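4.2 Waiting time between the first teaser and the single

The project group Clavitden was made of members from two existing groups of the label Rerkico. As we described in section 3, the label gave no release date in the first teaser. Fans had to guess it from small signs, for example a changed profile picture or a new hair color in a live stream. We collected 272 posts from the fan board Hostley for this period and read all of them twice. Posts which only repeated the official text were kept in the sample, because repeating is also a way to take part.

In most of the threads the tone was friendly in the beginning. People welcomed the fans of the other group and explained old jokes to them. The questions came later, and they were mainly about how the lines in the song would be shared and whether the regular groups would have to wait longer for their own albums.

Figure 2. Robot hand next to a sink with a plate in a dish rack.

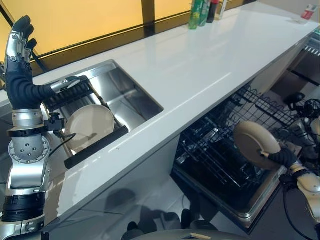 4.3 Two fan communities in one thread

Before the announcement, the two fandoms used separate parts of the board. The moderators opened one common thread on a Friday, and it received around 1,000 replies during the weekend. These replies are not a part of our sample, as many of them were deleted before we could save them. What we can say about the thread comes from the interviews and from the rules which the moderators posted at the top.

The first rule asked users to write the names of all members in the same order as the label did. This looks like a small matter, but it was the most discussed rule. Some users felt that the order gave the center position to the younger group before any song was heard – others answered that it was simply the order of birth.
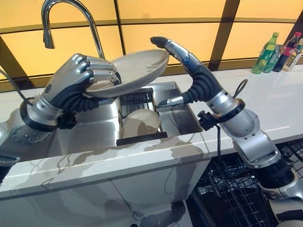 A second rule did not allow comparison of sales. It was followed quite well in the common thread and much less in the separate parts of the board, where the users were among themselves and wrote more openly.

We also invited board users to a written interview, and 33 of them finished it. The interview asked what they expected from Clavitden and what they feared. The expectations were mostly musical. The fears were mostly about time, money and attention inside the company, and several answers mentioned Hulme, an earlier project of the same label which released one single and was never spoken of again.
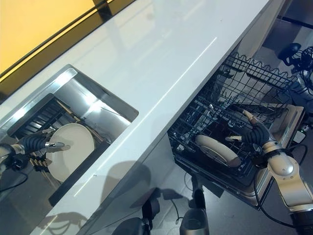 One respondent wrote that she had bought everything from Hulme and would not do it a second time before the label promised at least a second song. She still planned to vote for Clavitden on the music shows, as voting costs her nothing.

We found this separation between spending and voting in other interviews too. It makes the usual word "support" difficult to use in a survey, and we return to it in section 5.

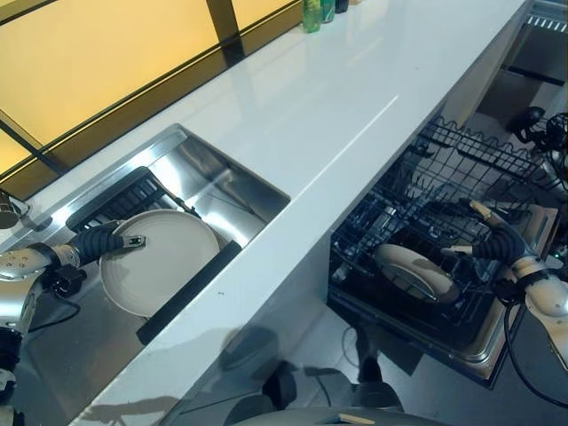 Livia Hartog

Note to section 4. The posts and the interview answers were translated by me, and the slang was replaced with plain words where no close word exists. User names were removed. Posts that were edited after saving are used in their first version.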